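Rurside Film Board > Reviews and Discussion > Tarkavon (the whole thing, spoilers after first page) 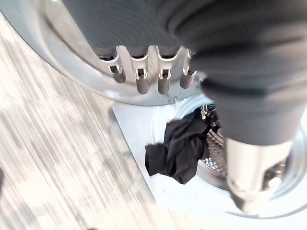
Washing machine with the door open

kgashi
Posted Mar 15, 2020
Finally watched Tarkavon last night. It runs 92 minutes and I think the first 25 are as good as anything I've seen this year. Two brothers come back to Arnley to sell their mother's laundromat, and one of them doesn't want to. Then Stan shows up and it turns into a crime picture. I lost interest. Did the second half work for anyone?

wada_k
It worked for me. Stan is mentioned in the second scene, when the older brother is on the phone. The crime story is there from the start, the movie just takes its time with it.

kgashi
A name on a phone call isn't a setup. I had to go back and check after I read your post.

pinelot
I'm with kgashi. The actor playing Stan is fine but he's in a different movie. He does a big speech in the parking lot and the brothers stand there and listen to it. Why would they?

wada_k
They owe him money. They can't walk away.

pinelot
OK, but it's still nearly five minutes of speech.

reelthree
Has anybody seen the longer version? I read there was a festival cut with more of the sister. In the one I rented she gets 2 scenes and then she's gone.

Krum Gashi (kgashi)
Haven't seen it. The sister was my favorite part, so that figures. Her scene with the account books is the only time you find out what the place is worth.

pinelot
Locker 3711 bugged me too. They show the number twice and never open it.

wada_k
I liked that they left it shut. You know what's in it by then.

pinelot
I didn't.

reelthree
Me neither. I figured it was the deed – my wife said cash.

wada_k
Deed. Watch the lawyer scene again.

kgashi
I'll give it another try in April when my brother visits. Still a 2 out of 4 for me until then.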